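September
By the Home Pages desk

The quiet comfort of a clip folder

There is a particular kind of paper that never finds a home. It isn't important enough for the box file with the birth certificates in it, and it isn't rubbish either, so it travels about the house for months, from the hall shelf to the arm of the sofa to the top of the bread bin, and picks up a ring of tea along the way. For years I had a whole drift of it, and what finally cleared it was a clip folder, the plain sort that opens like a book.
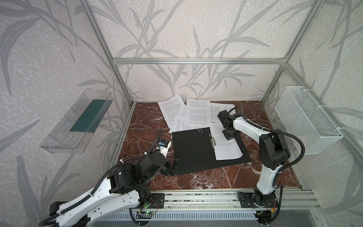
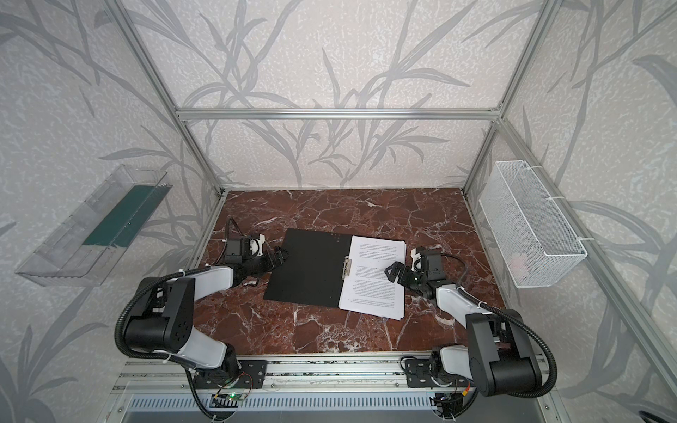
A black clip folder open on a red-brown marbled tabletop, with printed paper held under the metal clip in both pictures.

I ought to say that I came to folders by way of nearly everything else. I have owned concertina files with little tabs that I labelled beautifully and then never opened. I have owned ring binders, which are grand things if you like punching holes, and I don't, having once put two neat ones straight through the only phone number I had for the chimney sweep. There was a spell of plastic wallets, too, all slithering over one another in a drawer like fish. My mother kept everything on a spike by the telephone, and I do sometimes think she had the best of it, though you wouldn't want one near a toddler.

My first proper clip folder came from Butt, the old stationer's at the bottom of the hill in Bavden, where the floor slopes and the envelopes are still sold loose. I went in for a birthday card and came out with the folder under my arm, feeling a bit foolish. It cost me £4 and I have it yet. The corners have gone soft and there is a splash of emulsion on the back from when we did the landing, but the clip is as fierce as ever (mind your thumbnail).

What I like is the way it opens. A flat clipboard leaves your papers out in all weathers, and anybody passing can read about your boiler. With a folder you have a cover to close over the lot, and when you do open it out there is the clip by the fold, the sheets on one side and a clean panel on the other where you can lean a notebook or put down your glasses.

Getting papers into one nicely is a small pleasure, and it goes better if you take your time. Clear yourself a bit of table first, more than you think you'll want. Lay the folder open and put the loose sheets behind it or to one side, and go through them slowly, turning them all the same way up. I find a good few of mine are upside down or back to front, and every so often there's a page from something else altogether, usually a recipe. Then gather them up, knock the long edge on the table, knock the short edge, and do it again. A stack that has been lying about will have a curl to it, and a night under a heavy cookery book does wonders.

Lift the clip with one hand and slide the pages in with the other. Hold them still while you let it down. If a sheet or two sticks out at the side, don't fret over it. You can ease it straight with a fingertip while the clip is half raised, or you can leave it be, as I generally do, and find it sticking out the next time.

How much to put in is a matter of temper. A friend who runs the office at Kindach, the upholstery workshop, tells me they went through 3,134 sheets of order forms last year and that every job has its own folder from first visit to last cushion. At home I wouldn't go so far. I once forced 57 pages under my Butt clip, the whole saga of the garden wall, and it held, but the cover stood up like a tent and I couldn't get it on the shelf. Nowadays I keep each folder to one matter: the car, the allotment, the choir, whatever we happen to be quarrelling about with the water company. When the matter is done, the papers come out, most of them go in the recycling, and the folder is free for the next thing.

I have seven now, which my family considers excessive. They're nearly all black, so I did try coloured stickers on the spines, a sheet of them from Prenura that came free with some labels, and they looked very smart until the warm weather, when they slid off one by one. A strip of masking tape and a soft pencil has served me much better. The pencil rubs out, and the tape peels away clean if you don't leave it on too long.

The drift has gone from the hall shelf, at any rate. There's a bowl there now, with keys in it, and a few seed packets, and I'm sorry to say a receipt or two that I must see to before the end of the month.

Contact the Home Pages | © All rights reserved | Back to top

Related items
Drawers that stick, and what to rub on them
A good table for letter writing
Pencils worth sharpening
What to keep and what to shred
The shelf by the front door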